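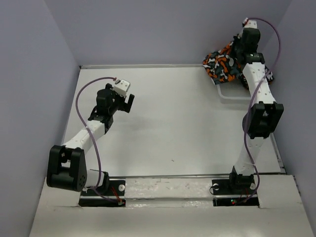 Virkik Sewing and Mending Circle
Member News, January

Elastic, elastic, elastic

Well, we are back, and if you thought I was done going on about elastic after last fall, I'm sorry, I'm only getting started. The winter topic is gathers and ruching, and I have been up to my elbows in it since the holidays. My dining table has snippets of quarter-inch braided all over it and I found a piece in the butter dish.

The thing that set me off this time is the orange camo. If you were at the last evening you already know the one I mean, because I kept picking it up. Orange, white and gray blobs on black, very loud, with a long gathered band running across it. I am a navy and cream person and have been all my life, but I love that print! The blobs look like something under a microscope. And the band is in the same camo as the rest, so once it's pulled up tight the colors all get squashed together, and you get a chunk of orange, then black, then white, like a striped caterpillar. You could not plan that if you tried. I have tried, with a plaid, and it was horrible. 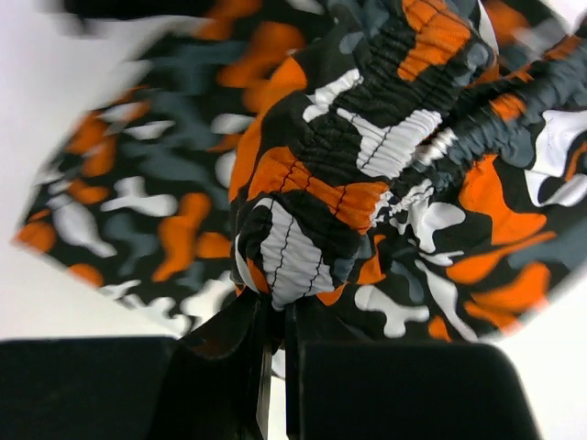 The orange camo, with its gathered band and those long lines of stitching.

What I want everybody to look at is the stitching. It runs lengthwise along the band, over the tops of all those pleats, and it's dark, so it all but disappears on the black and then jumps out at you on the white and the orange. I go back and forth on whether I like that. Ermanno Morelli thinks dark thread is the right choice on a busy print and that a pale one would look like basting somebody forgot to take out. I would have been tempted by gray. We had quite a long discussion (he brought a thread card) and I am not going to say he won, but I did go home and order a cone of black.

So, on to what we're doing about it. The project for the next few meetings is a sample band, and after that you can put your band on whatever you like. A headband is the quickest. I'm doing the back of a skirt that has been too small since the summer and Ermanno is doing cuffs.

For anybody who wants to get going at home, my own method goes like this. Cut your strip twice as long as you want the finished band to be. Two and a half times if the fabric is thin, a lawn or a lining, and less if it's anything like canvas. Sew it into a tube, or fold it flat and stitch your channels, whichever you get along with better. I do channels. Then mark your elastic in quarters, and mark the strip in quarters too, and pin them together at the marks before you do anything else. I skipped the quarters for years and every single band I made was bunched at one end and bald at the other.

If you're stitching straight onto the elastic, stretch it as you go, with one hand in front of the needle and one behind, and let the feed dogs do the moving. Don't haul on it from the back. I have bent more needles that way than I want to put in print. Use a longer stitch than you think, and a stretch needle if you own one. Steam it when you're done, hovering, no pressing! The elastic will shrink back up another little bit and the pleats get nice and close.

The end of the band is the part people ask me about most, where all that gathering has to stop and go into something flat. It gets fat in there. What works for me is trimming the fabric inside the seam allowance in steps, each layer shorter than the one on top of it, and running two rows of stitching across instead of one. Hand-crank the machine over the thick bit. If it makes that clunking noise, stop and do the last inch by hand with a thimble, it's two minutes and you'll save a needle.

Now, fabric. Kunden on Siriwan Street has a bin of cotton remnants by the register and I bought far too many. They also still have the good elastic, the braided kind with a bit of fight in it, on the big rolls. I asked what a full roll would cost us and it comes in at 300 yards, so if we split one between us everybody gets a generous hank and we don't have to keep buying those little cards. Let me know if you want in and what width. So far it's all votes for quarter inch and one lonely vote for three-eighths (me).

No camo on the shelf there, by the way, I looked. They had a green one in a heavy twill but it would gather like a doormat. If you see a good one in a light cotton anywhere, please grab a yard for me and I'll pay you back.

A few other bits while I have you:

The thread swap goes ahead as usual. Bring what you don't love. Last time the tally came to 52 spools, which is a record, and most of them were beige. Please, something other than beige.

The Lomov serger is back from its service and running beautifully, much quieter than before. The knives are new so keep your pins well away from them. I've taped a card inside the lid with the tension settings for knits, and if you change them, change them back, or at least write down what you did.

I've had a couple of people ask about the industrial gathering foot in the catalog. It's 1,299 with the motor it needs to go with it, so that is a no from me, but there's a perfectly good ruffler attachment in the second drawer that hardly ever gets used and I'm happy to show anyone how to set it. It looks like a medieval instrument. Once you get the screw in the right slot it's a joy.

And scraps! The scrap bag is overflowing again. Anything bigger than your hand goes in the patchwork tub, anything smaller goes in the bag for stuffing, and elastic ends go in the jar on the windowsill, where I will find a use for them, I promise. Doll bonnets, maybe.

Next time bring your strip already cut and your elastic already marked in quarters, and a fabric pen that you've tested on a scrap first. I'll have the iron on from six and there will be lemon bars.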